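Brunidham Laneway Infill Study: data card

Drawings, site models and notes from a study of small infill housing on rear laneways. Prepared by Bellis. Last updated 27 April 2026. 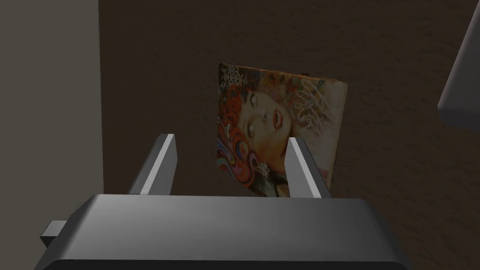

The study looks at 14 lots in Brunidham where a second dwelling could be built at the back of the property, facing the lane. Most of the lots are long and narrow, with an existing house near the street and a garage or shed behind. The basic move in the schemes is to pull the building apart into two slim volumes and leave a court between them. The inner walls of the court are specified in a pale colour, with darker cladding on the outside. File names use "blade" for the volumes and "gap" for the court.

What's in the folder

survey/ Lot boundaries, spot levels, trees over the bylaw size and the outlines of existing buildings. One file per lot.
schemes/ Plans, sections and elevations. Each lot has 3 options, lettered A to C.
models/ Massing models of every option, plus the neighbouring buildings on each side.
daylight/ Results for the court and ground floor rooms, as tables.
notes/ Written comments from the two design reviews, typed up without editing.

Units and conventions

All dimensions are in millimetres, except levels, which are in metres. North is up on every plan. Heights are measured from the centre line of the lane, so a floor level of 0.000 is flush with the paving and can sit below the natural grade of the yard. Layer names follow the Brokine office standard. If your software drops the prefixes on import, use the mapping table in survey/layers.txt.

Where the data came from

Levels and boundaries were measured on site in July by Woter, using the lane centre line as the datum. Neighbouring buildings were modelled from the lane and the street only. Their rear walls are estimates wherever a fence or hedge blocked the view, and those faces are tagged "assumed".

Known problems

Lot 9 has no tree survey. The owner withdrew access after the first visit.
Option C on the corner lots breaks the 40 per cent site coverage limit. It was kept in for comparison and should not be read as a proposal.
The daylight tables treat all glazing as clear. Rooms with obscured glass will be darker than shown.
Stair layouts in the early options have not been checked against the current building code.

Use

You may copy and adapt the drawings for teaching or research if you credit the study. They are not construction documents. Please report errors within 28 days of download if you want them fixed in the next release, and include the lot number and option letter.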